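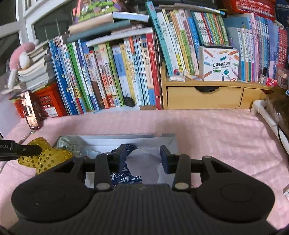
Fig. 5. Both grippers in use, gift box task. Pads either side of the crumpled paper.

Section 5 – Hand grippers, box task
Culleck Robotics Club set-up guide. Last changed 2021-10-10 by Dwynwen Prydderch

Read section 2 first if you haven't done charging. Not repeated here.

Before you start

1. Cloth on the table, pulled flat as you can. Creases are OK, big folds under the box are not.
2. Open box in the middle, long side facing you. Lid off and away.
3. Shelves and books at the back can stay as they are. We want real desks, not tidy ones. Working area in front clear enough for two hands though.
4. Phone upright where you can see it, screen on. Brightness up. Cable off to the side, not accross the box.
5. Wipe the fingertip pads. Dry cloth only.

NOTE: pads must face each other square. If one is twisted, slacken the pin at the lower joint, turn, nip up again. Dont force it.

Doing a run

6. One gripper in each hand. Squeeze and let go 5 times, slowly, so the fingers zero.
7. Start recording. Wait for the beep.
8. Fabric item in first, folded. Then the paper. Bow last.
9. Paper: come in from above, one pad each side, close until it just stops slipping. Light things crush fast.
10. Other hand steadies the bow or holds the side of the box. Doesn't matter which, but keep to it for the whole session.
11. Let go, lift straight up, count to 2, stop recording.

CAUTION: keep your real fingers out of the joints. They do pinch.

CAUTION: no glass. Small bottles and jars stay on the shelf, even if the task card says "any item".

If it goes wrong

Dropped something – carry on, pick it up with the gripper. Those runs are useful.
Touched it with your hand – stop, bin the run, start again.
Gripper chattering – battery. Swap it.
Beep but no file – restart the phone, then do step 6 again.

Each pair does 8 good runs, then swap over. Write the numbers on the Drelmont sheet before you pack up, not after. Celeste Godinho has the spare pads, ask her and sign for them.

Runs for the December round go in the folder called Cluston. Old folder is full, leave it alone.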